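Stadano match overlays, README

The folder contains the pass maps and the shot maps for one club, Stadano, made from the public match data of the last season. I started it in September as a hobby and I update it when I have the evening free.

What is inside

passes.csv has one row for each pass. The columns are match, minute, player number, start x, start y, end x, end y and result. Player names are left out, please use the shirt number and the lineup sheet of the club.

shots.csv has the same start columns, plus body part and result. Penalties are marked with P and they are not counted in the shot maps.

The pitch is 100 units long and 100 units wide, so you must stretch it before drawing or the angles will be wrong. Stadano always attacks from left to right, also in the second half.

Known problems

For the away match against Cifuentes, 4 minutes are missing in the first half. The feed stopped and I did not find another source.

In 2 matches the provider changed the definition of a blocked shot. I kept the values as they came. If you compare blocked shots between months, please be careful.

Throw-ins are counted as passes. Many people do not want this, and you can remove them with the column type, value T.

How to draw

Run draw.py with the match code. The output goes to the folder out, one file for passes and one for shots. The colors are in modik.txt, named after the old Modik stand, and you can change them freely.

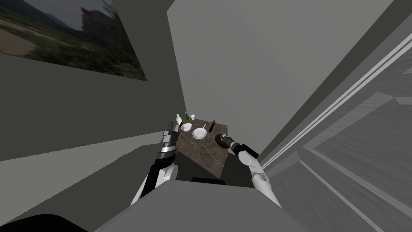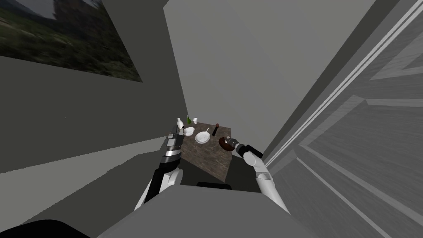 Comments

Nerkorora: Thank you for the files. In the home match with Cifuentes I think the left back has some passes which belong to the left winger, after the substitution in the second half. The shirt numbers in the lineup sheet look right to me, so maybe the error is in passes.csv. Can you check it before the next update?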